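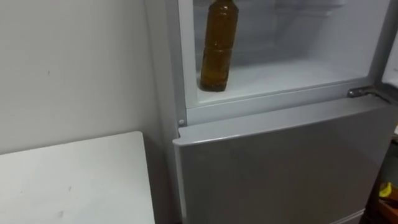

Tülin Tuncer would sooner be asked to look after a full refrigerator than an almost empty one. A full one gets checked, she says, and an almost empty one gets forgotten, and it is the forgotten one that smells when you open it.

Chapter 2
The Shared Refrigerator

What this chapter covers

Where to put a refrigerator in a room that was not built as a kitchen
How to arrange the space in front of it and beside it
What goes in the upper and lower compartments
Labelling, clearing and cleaning
What to do when the refrigerator is hardly used

Words to learn: door swing, gasket, hinge side, landing space, turnover, ventilation gap

2.1 Why a chapter on one appliance

Chapter 1 dealt with the general upkeep of shared rooms: floors, walls, lighting, waste. Most of that work follows a timetable, and the person doing it can see at a glance whether it has been done. A shared refrigerator is harder to manage. Its contents are behind a door. Several people use it, they put things in at different times, and few of them feel responsible for what is already there. It also runs day and night, so a mistake in placing it or loading it goes on costing money until somebody puts it right.

In a home, one person usually knows what is in the refrigerator and when it was bought. In an office, a workshop or a training room, that knowledge is spread among many people and some of it is lost. A bottle of tea may be left by a person on a short contract who never comes back for it. The next user doesn't like to throw it away. It stays.

The chapter follows one case throughout. Bereck, a small training centre in Clostberg, decided to give its learners a place to keep cold drinks and packed lunches. There was no kitchen to spare. The refrigerator went into a general-purpose room which already had a desk in it, and the staff had to work out the rest as they went along. Many readers will be asked to do the same sort of job in the same sort of room.

2.2 Choosing the position

Start with the wall. A tall refrigerator should have its back to a wall, out of the way of doors and walking routes. Do not place it beside a radiator or where the afternoon sun will fall on it. Read the maker's instructions for the ventilation gap, which is the space that must be left around the cabinet so that warm air can get away. The gap differs from one model to another and should be measured, not guessed.

Next, look at the floor. It must be level and firm enough not to dip under the weight. Wood floors need extra thought. A refrigerator that is dragged across parquet will mark it, and water from a blocked drain or a badly fitting door may run under the blocks and lift them. Put down a board or a sheet of thick card before moving the cabinet, and check the floor beneath the front edge each time the room is cleaned. 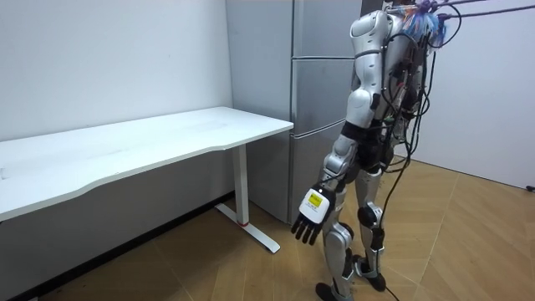

Figure 2.1 Tall grey refrigerator against the back wall of a room with a white desk and a light parquet floor.

The socket comes after that. The plug should be within reach without pulling the cabinet out, and it should go straight into the wall. An extension lead is a poor answer for something that is never switched off. If the only free socket is on the wrong wall, have another fitted or change the position. A lead must never run across the part of the floor where people stand to open the door.

Last comes the door swing. This is the area the door passes through when it opens fully. Mark it on the floor with tape before the cabinet arrives. At Bereck the staff used a strip of masking tape and a chair to stand in for the refrigerator, and found that their first choice of position would have blocked the way to the window. They moved the plan along the wall and tried again. The exercise took 15 minutes and cost nothing.

Note for supervisors. Doors on many refrigerators can be hung from either side. The hinge side should be the one further from the surface where people will put things down. If the hinges are on the wrong side, the open door stands between the user and the surface, and every item has to be carried round it. Ask the supplier before delivery whether the doors can be changed over and who will do it.

2.3 Landing space

Landing space is a clear surface close to the refrigerator where things can be set down on their way in or out. In a fitted kitchen it is a stretch of worktop. In other rooms it may be a table, a desk or a trolley. Without it, people balance things on top of the cabinet or put them on the floor, and they keep the door open for longer while they decide what to do.

The surface need not be large. For a lunch room used by a small group, a piece 60 centimetres wide will hold a carrier bag and a couple of containers. What matters is that it stays free. A desk next to a refrigerator tends to attract post, coats and mugs, and once it is full it is no use as landing space. If the desk also has to serve as a desk, agree which end is for which.

Choose a surface that wipes clean and shows dirt. White is practical for this reason, although people often think of it as the opposite. Spilt tea on a white top is seen and wiped up. On a dark or patterned top the same spill may be left to dry, and it will be found by the next person who puts down a sheet of paper.

Check the height as well. Lifting a heavy bottle from a low surface to a high shelf is awkward for anyone and may be impossible for some users. Heavy things that are moved often should travel as short a distance up or down as can be managed. This affects what goes in which compartment.

2.4 Upper and lower

Many tall refrigerators have an upper and a lower compartment, each with its own door. On some models the freezer is at the top and on others it is at the bottom. Find out which yours is before writing any labels. This sounds too obvious to mention, but at Bereck the first notice on the wall was copied from another site, Plinau, where the freezer was in the other position, and for most of February the learners were being told to put their sandwiches in the wrong half.

Once you are sure, set out the use of each compartment in a few words and keep to it.

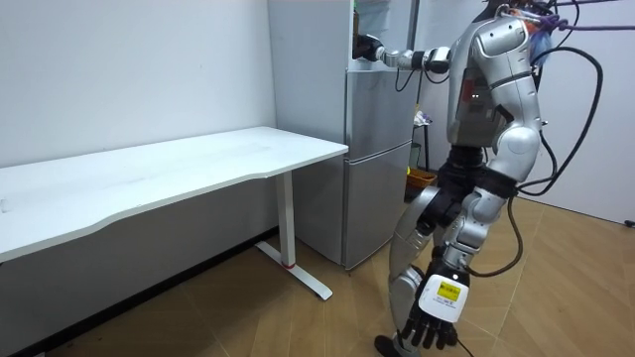

The notice should say what may be kept there, how it must be wrapped or closed, and the day on which the compartment is cleared. Leave out everything else. A long list of rules is read once, by the person who typed it. Put the notice at eye level, and use type that can be read from where a person stands to open the door.

Do not put anything on top of the cabinet that hides the notice or hangs down over the door. Boxes stored up there may also cover the ventilation gap. They make the appliance work harder, and they can slip when the door is pulled open quickly.

Bottles need a rule of their own. A part-used bottle should stand upright with its cap tightened. Laid flat, it may leak slowly into the compartment, and a sweet drink that leaks will dry to a sticky layer that is hard to shift. Oil should not be kept in an unmarked drinks bottle at all. Several common oils are close in colour to cold tea, and in a plain bottle one can easily be taken for the other. Any liquid moved out of its first container must be labelled with its name and the date.

2.5 Opening and closing

Each time a door is opened, cold air leaves and warm air from the room takes its place. The appliance then has to cool that air as well as the food. The loss is small if the door is open for a moment and grows if it stands open while somebody thinks. Teach users to decide first and open second.

A door that does not close fully does more harm than one that is opened often. Look for these causes:

The cabinet leans forward because the front feet have not been adjusted
The gasket, the soft strip round the inside of the door, is dirty or split
Something inside sticks out past the shelf edge
A hinge is loose

Test the gasket with a slip of paper. Close the door on it and pull gently. If the paper slides out with no resistance, the strip is not gripping at that point. Repeat the test along all the edges and write down the places where it fails.

Users should also have room to stand. A person opening a tall door steps back as it comes towards them, and the floor behind must be clear. Bags belong under the desk or on hooks.
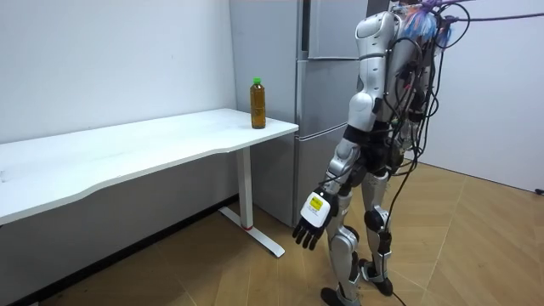 Figure 2.2 White desk on a light wooden herringbone floor.

2.6 When very little is kept

The opening remark to this chapter was about turnover, the rate at which things come in and go out. Where turnover is high, old items are noticed because they are in the way. Where it is low, nothing forces anyone to look. A supervisor at Cloutier, a workshop with only two regular users, kept a clearing sheet and found that it had been signed week after week while the same jar stayed on the same shelf. The sheet recorded that somebody had opened the door. It did not record that they had picked anything up.

The answer is to clear by handling. Take every item out, read the label, and put back only what is in date and has an owner. With a single bottle in the compartment this takes less time than signing the sheet.

If the refrigerator stays nearly empty for a long period, consider switching it off. Empty it completely, unplug it, wash the inside with warm water and a little washing-up liquid, dry it, and fix the doors slightly open so that air can pass through. A closed, unplugged refrigerator grows mould quickly. Tell users what has been done, and put a note on the door so that no one loads it by mistake.

Before you read on

Visit a shared refrigerator that you are allowed to inspect. Sketch the wall, the cabinet and the nearest clear surface, and draw the door swing in a dotted line. Mark where a user would stand. Keep the sketch, as you will need it for the cleaning plan in section 2.7.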